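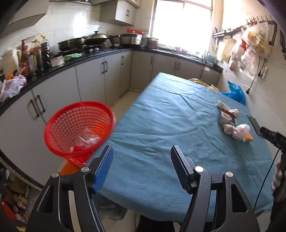

Slide 1. Opening: the table before the cupboard

Leave this up while people find a seat. Say hi, say thanks to Jana Janssen for getting me on the Wednesday slot, and ask who has a kitchen table with packets on it right now. Wait for hands. Put mine up too!

Point at the blue cloth. I'm a big fan of throwing a cloth over a long table before a sort, creases and all (I do not iron for this and neither should you). Pale wrappers and clear bags show up so much better on a strong color.

Then point at the little cluster on the right side. Whitish bundles, a see-through bag, a bit of orange. Ask the room how much of it they could name from where they're sitting. I can't name it either, and that's my whole talk, really. Once the wrapper is crumpled the label is gone, and you end up buying the same thing again.

Slide 2. My own number

Okay, confession time. When I emptied my packet drawer in January I wrote everything down, and it came to 482 packets. Soup mix, yeast, little sauces from takeout, five open bags of the same noodles. Pause here, people usually laugh at the noodles. Mayuree Kongkaew did hers the same week and beat me, but she has asked me not to say by how much.

Slide 3. The basket

If anyone missed it, flip back to the first slide and show the red basket to the left of the table. Small holes in the walls, thick rim, a clear crumpled bag in it. I love a basket for this job. You can see what's piling up through the holes and crumbs fall out before you put it back on a shelf (so shake it over the sink, please, I learned that one on a clean floor).

Mine at home is a Horrocks one and I've had it forever. Any plastic basket is fine. If somebody asks about the Buvon boxes with the lids, say they stack nicely but I stop looking inside them after a week.

Slide 4. How I do a sort

Don't read these out word for word.

Cloth on first.
Everything from one drawer only. One!
Smooth out the crumpled ones so you can read them.
Rolled packets get unrolled and checked, then clipped.
Empty wrappers go in the basket as you go.
Phone close by for the list. I type the name and the date and nothing else.
Stop when the kettle boils the second time.

If there's time, tell the Wolfram Kuhlmann story about the gravy that was older than his car.

Slide 5. Small packets, small amounts

Hold up the 200 gram jar. Nearly everything I keep in opened packets fits in one of these, and it stands up straight, so it can't slide behind the rice. Pass it around, and get it back this time.

Slide 6. Questions

Somebody will ask about the clear bags with no print on them. Masking tape and a pen, in the same drawer as the clips.

Radymyr has the handout by the door. Remind people to take their mugs back to the counter.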